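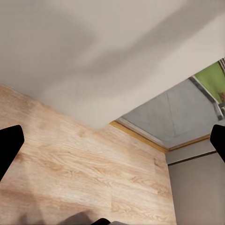 A reader on Grundwood Street wrote to say that downtown doesn't have a parking problem, it has a walking problem, and that anyone who can cross the mall lot in October can manage the distance from the Bustamante ramp to the bakery. I have had this letter on my desk for a month. I agree with nearly all of it, and I still circled the block twice this morning looking for something closer.

The city is about to decide whether to take out the angled parking on the two blocks in front of the old Fukolberg department store and put in wider sidewalks, benches and a few trees. You would think someone had proposed a moat. I have been to both of the public meetings, and I can report that the people of this town hold strong views on trees. 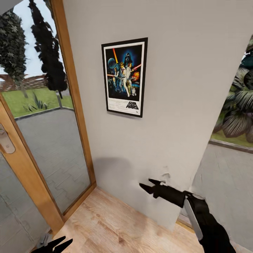
A wall, a door and Darth Vader.

The merchants' argument is that customers park in front of the store or they don't come. I don't laugh at this. If I sold shoes for a living, I would want the shoes and the car as close together as physics allows. But I walked those two blocks at ten in the morning, before most of the shops had opened, and the spaces in front were mostly taken. Shoppers don't get up that early. The cars belong, I am fairly sure, to the same merchants who worry that there is nowhere for the customers to park.

Then there is the ramp. We built it, we are still paying for it, and we talk about it as if it were in another county. The sign at the entrance is the size of a cereal box and faces the river. The consultants at Fastemgate were paid $4,000 to study how people find it, and their report suggested a bigger sign. I would have told them that for lunch.
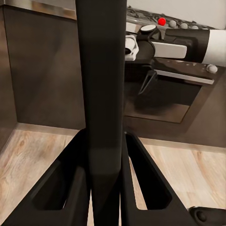
Black column, wood floor.

My own complaint about the plan is the benches. There are six of them, and every one has an armrest in the middle so that you can't lie down. It also means you can't sit next to your spouse with a bag of groceries between you. We say we want people to linger downtown, and then we buy furniture that would like them to move along. Either we mean it or we don't, and if we don't, let's keep the parking and save the money for the sign.

I do want the trees. I'm told the roots will heave the sidewalk in thirty years, at which point I plan to be unavailable for comment. Between now and then there would be shade in front of Fukolberg, where at present you can fry an egg in July and have it go over hard while you look for change for the meter.

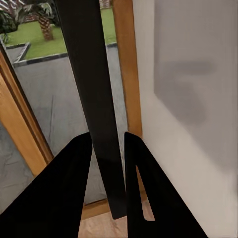 Two dark fingertips and the gap between them.

So put me down as in favor, with grumbling. Move the merchants' cars to the ramp, turn the sign around, take the armrests off. And if the council would like to try it for one summer with some paint and a few planters first, fine – the paint is cheap and we can all go on complaining in the meantime.

July 7, 2020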